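Chapter 4
Learning Through Service

Most colleges now offer some form of service learning. Students work with a community group and connect that work to a course. This chapter looks at how such programs are set up and what students are expected to bring to them.

At Havwood College, a student must complete 60 hours of service before graduating. The hours can be spread over several terms or finished in one. Styliani Kyriakidis, who directed the program for nine years, found that students who stayed with one site wrote stronger final papers – often because they had seen a problem change over time.

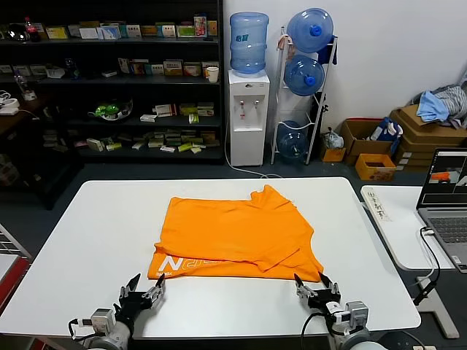
Service learning differs from volunteering in one main way. The student has to reflect on the work in writing, and the writing is graded. At Havwood the reflection paper is 600 words and is due in April. It should name a question from the course and show how the work at the site bears on it.

Community partners have a say as well. The Stemport Tenants Union asks each student to attend 2 meetings before taking on any task.
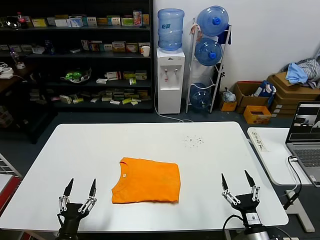

Partners also fill out a short review at the end of the term. Some colleges count this review toward the grade, while others – Ullora State is one – use it only to decide whether to send more students to the same site. Section 4.1 compares the two approaches.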